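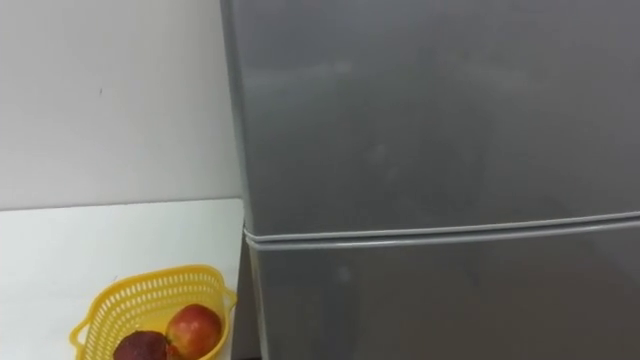

The big grey fridge, and the yellow basket.

I'd been in the flat at Flallis for 43 hours before I dared open the fridge. It came with the place, you see, and it was taller than my last kitchen (well, nearly), and it hummed the way my gran used to when she was about to say something rude.

So I bought fruit instead. Fruit can live in a basket! The man on the Corncombe road wanted 68p a piece, and I carried it home feeling terribly grown up and put it on the white table.

At three in the morning the humming stopped. I lay there and listened. Then I padded through in my socks, said "Are you all right?" to a kitchen appliance, and pulled the top door.

The light came on. On the middle shelf sat one egg and a note in biro: "Please be kind to it, it sulks."

I ate the egg for breakfast.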